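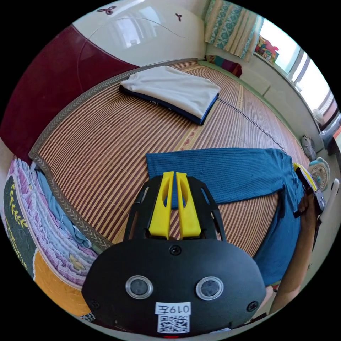
Parte 2 - Dobrar em cima da cama

Última atualização: julho

Se já leu a primeira parte (a da triagem), tem agora um monte de roupa limpa e uma cama livre. Eu dobro sempre na cama. Experimentei a mesa da sala, experimentei a tábua de engomar, e acabo sempre por voltar ao quarto, porque umas calças de adulto abertas a todo o comprimento pedem espaço e a cama tem espaço de sobra.

Antes de começar

Tire o edredão e as almofadas. No verão uso uma esteira de bambu por cima da cama e recomendo-a muito a quem dobra roupa: as ripas dão uma superfície mais firme do que um cobertor fofo, e ainda servem de guia, como as linhas de um caderno. Quem não tiver esteira pode usar uma colcha lisa bem esticada.

Nota: passe a mão pela esteira antes de pousar malhas finas. Uma ripa lascada puxa um fio num instante, e lá se vai a camisola.

Calças caneladas com cintura franzida

São as que me dão mais perguntas, e percebo porquê! O canelado estica para onde quer, a cintura encolhe-se toda e as pernas nunca ficam onde as pusemos. Tenho umas azul-petróleo que foram a minha escola nesta matéria.

1. Pouse as calças na esteira tal como saem do monte, mesmo que uma perna vá para um lado e a outra faça uma curva para baixo. Não puxe já.

2. Comece pela cintura. Desfaça as rugas com a palma da mão, do centro para os lados, sem esticar o elástico. Vai continuar franzida, e não faz mal.

3. Estenda uma perna em linha reta, a todo o comprimento, com a bainha direita. Siga as caneluras com os olhos: se correm paralelas até à bainha, a perna não está torcida.

4. Traga a segunda perna para cima da primeira. Acerte primeiro as bainhas e só depois os joelhos. (Eu fazia ao contrário durante anos e ficava sempre um bico de fora.)

5. Empurre o gancho das calças para dentro, para ficar com um retângulo comprido.

6. Dobre a bainha até uns dois dedos antes da cintura e depois dobre outra vez ao meio. Se a gaveta for baixa, dobre em três.

Cuidado: nunca estique o canelado com força para o "passar a ferro à mão". As caneluras abrem, a perna fica com ondas e só volta ao sítio na lavagem seguinte.

Peças de duas cores

Uma peça branca por cima e azul-escura por baixo, por exemplo, tem a mania de mostrar a camada de baixo na borda. A mim não me incomoda, até me ajuda a saber o que é quando abro a gaveta. Mas se gosta de tudo certinho, faça assim:

1. Dobre a peça com a cor clara para fora e alise com as costas da mão. Umas pregas suaves são normais.

2. Recue a camada escura um dedo para dentro antes da última dobra.

3. Pouse a peça já dobrada na ponta mais afastada da cama e deixe-a lá enquanto trata da seguinte.

Nota: branco novo com azul-marinho novo, só depois de umas quantas lavagens separadas. A minha vizinha Maureen Whiteley perdeu assim uma blusa de que gostava imenso, e ainda hoje me fala nela.

Onde pôr o que já está dobrado

O que está pronto vai para longe de si, o que falta fica perto. Parece uma coisa de nada, mas evita estar sempre a passar os braços por cima das pilhas. Não faça pilhas altas na esteira, que escorregam umas para cima das outras - eu prefiro várias baixinhas, encostadas à cabeceira.

Se usa as caixas Trirkgate, as calças dobradas em três entram de pé, com a dobra para cima. Eu tenho as de 40 cm de comprimento e servem para quase tudo menos para camisolas grossas. Na gaveta faço o mesmo: tudo na vertical, sem calcar.

Se alguma coisa correr mal

A pilha tomba: as peças estão mais grossas de um lado. Alterne o lado das cinturas, uma para a esquerda, outra para a direita.

As calças saem da gaveta com um vinco a meio: dobrou com o tecido ainda húmido. Deixe-as abertas na esteira um bocado, ao fim da tarde se puder, e volte a dobrar.

As bainhas não acertam por mais que tente: pendure as calças pela cintura, deixe as pernas cair e compare. Às vezes uma encolheu mesmo mais do que a outra e então acerte pela mais curta.

Meias e roupa interior ficam para a parte 3, que aí tenho muito que dizer.

3.696 partilhas
100 comentários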